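Hospitality Basics, Unit 4: Glasses and Cups on a Tray
Handout for the Udska evening course, March session

Welcome back! Last time we did plates and bowls, and I promised you the drinks side would be more fun. It is. Glassware is where a table gets its sparkle, and learning to lay out a mixed tray well will serve you at a village tea, a wedding or your own kitchen on a hot day.

Bring this sheet with you, and a pencil. Leave rings and loose bracelets at home, please.

1. Looking before you load

Most beginners pick up the first glass they see and put it down in the nearest space. Stand back for a moment first. Which ones match? Which are tall? Is there a colour you would like people to notice?
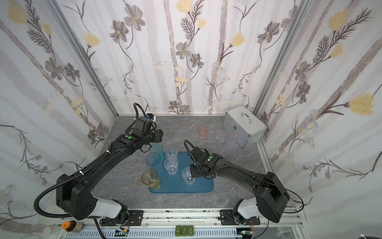
Mixed sets are a joy to work with once you stop fighting them. I used to want everything to match, until I helped at the Flakville hall, where the cupboards held the leftovers of what must have been every set ever sold in the county. Sort by family first: plain clear, frosted, coloured. With the faceted clear glasses in the middle of the blue tray and the blue ones towards the left, you already have the start of a family grouping. The amber one at the front-left corner is partly over the edge, and that is the sort of thing I want you to spot straight away. Slide it in before anybody lifts the tray!

Try it yourself: take any six glasses from the side table and make two different groupings. Sketch both.

2. Faceted shapes

I could talk about facets all evening (you have been warned). They catch the light from every side, they give the fingers something to hold, and they make plain water look like an occasion. They do need a proper look for specks and smudges, as all those little panels make them easy to miss. Hold each one up to the window and turn it slowly.

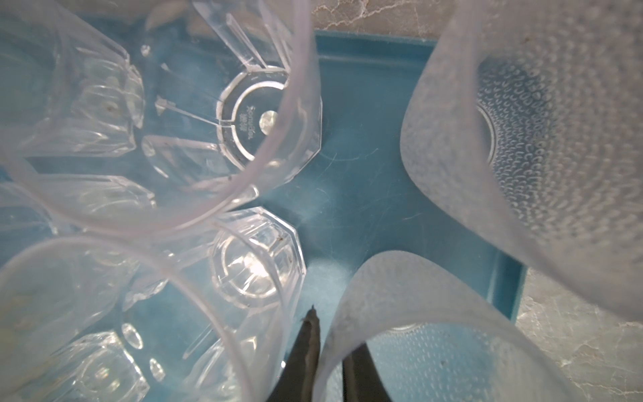
Fig. 2. Clear faceted cups on the blue tray, with their eight-sided bases.

Stacking is tempting with tapered shapes. For plastic, fine, in short stacks. For glass, please don't. The Furnari method, which we follow in this course, allows no stacking of glass on a carried tray at all, and I have come round to it completely.

3. Columns

Now the satisfying part. Work in columns from back to front, one family to a column if you have enough, and leave a finger's width between neighbours. 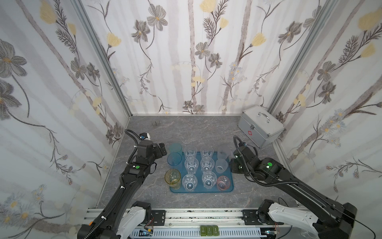

When a column comes up short, fill the last place with something that has a bit of character. A warm colour at the front works beautifully beside frosted or clear pieces. Keep heavy ones near the middle if the tray is going to be carried, and put nothing on the rim.

Then crouch down and look along the rows at eye level. You will see a wobbly line at once from there.

Homework

Lay a tray at home with whatever you own, jam jars included. Note down what you moved and why. If you can get hold of the Sakamoto booklet, read part 3 on coloured glass; there are 2 copies in the course box, so do pass them on.

Next unit: jugs, and pouring without drips.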